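From the reading room: October is for the long ones

Every autumn I get the same itch, and it always ends with me carrying something far too heavy onto the bus. This year it's the big old novels, the ones with family trees at the front and a map folded in at the back, and I am so pleased to say that plenty of you have caught it too. We had 18 people at the first evening of the Slow Readers, in a room that was only meant to hold a dozen, and we ended up bringing the piano stool in from the hall.

For anyone who missed it, the idea is simple. We pick one long book and read it together over the winter, 100 pages or so at a stretch if you're keen, fewer if you're not. There are no tests and you don't have to have finished. Marit Isaksson came along having read the first chapter and the last one (she likes to know where she's going) and had more to say than almost anyone!

Helge Eklund opened the evening by reading aloud, and I could have listened until the lights went off. He does the aunts in a completely different voice from the uncles. We then argued happily for most of an hour over whether the eldest son is shy or just rude. I'm still on the side of shy. Siu-fong Wu thinks he's a menace and that it will all go wrong at the wedding, and she has promised not to read ahead to check.

A word on editions, as several of you asked. Bring whichever you like. The page numbers won't match, so we're going by chapter, and I'll put the chapters for each meeting on the board by the door. If you're reading a translation, have a look at who did it and when. Ylva Westerberg brought two versions of the same paragraph and read them one after the other, and it was like meeting a person and then meeting their cousin. One had the father "vexed", the other had him "hopping mad". I'd love to do a whole evening on this after the new year, so if you have a second language and a favourite page, please tell me.

We're also starting a swap shelf. It'll be in the corridor next to the coat hooks, and you can leave one and take one, or just take one. Paperbacks with broken spines are very welcome. I've put out a Backlund thriller with a tea ring on it to get things going, and Sebastián Gaete has added a history of lighthouses that runs to over 200 pages on Farka alone, which he swears is gripping from start to finish.

The next meeting covers chapters nine to 15. Doors open at half past six, the kettle goes on straight away, and there'll be Siu-fong's ginger cake if you're quick. Bring a cushion if you have one.
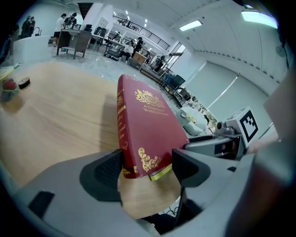 Short stories are my cure for the weeks when a long novel feels like walking uphill, and I always keep a collection by the bed for exactly that. You can finish one before your cocoa goes cold, then go back to the family saga feeling quite fresh. I have a real weakness for the dressed-up kind of book as well, deep crimson with a gold crest on the front and curly gold flowers in the corner, the kind that makes you sit up a bit straighter when you open it. If you've got a favourite collection, whether it's a grand one or a tatty one, bring it along next time and read us a page.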